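Open day at Stillalach, Monday, September 6, 2021

Stillalach opened its doors for one day, and I went over on the early bus with Soledad Bautista. The building stands on the Pralldale road, 17 minutes' walk from the stop, and there is a steep bit at the end. Entry was free. They had printed 800 leaflets and were still handing them out when we left.

Downstairs was mostly paper. Alvarado had a long stand of notebooks and envelopes, and Trestar were showing desk lamps, which I skipped. Tea was on the landing.

Room 16, upstairs, was the one I had come for. It dealt with desk things and putting them away, and the table was kept very plain: a speckled grey top, a few coloured markers and a pink wire-mesh cup for them to go in.
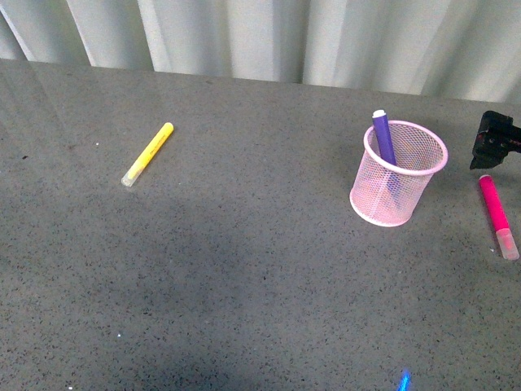

Room 16: the purple marker in the mesh cup, yellow and magenta on the table.

I have had a mesh cup at home for years and it does the job, though fine nibs can poke through the sides. Soledad prefers a drawer. We talked about that for longer than we needed to – she says markers should be stored flat, and I have never bothered.
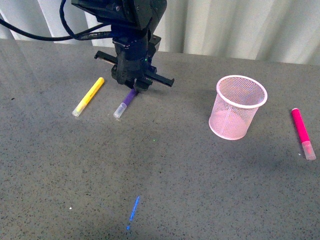
Purple, yellow and magenta markers out on the table, with the cup empty.

The pale caps look well against the bright barrels, and the pink of the cup is softer than the magenta marker. I would have liked a green one as well.

We had soup in the canteen and caught bus 490 back. The next open day is in January. Wear flat shoes for the hill, and go upstairs first, as the landing gets crowded by lunchtime.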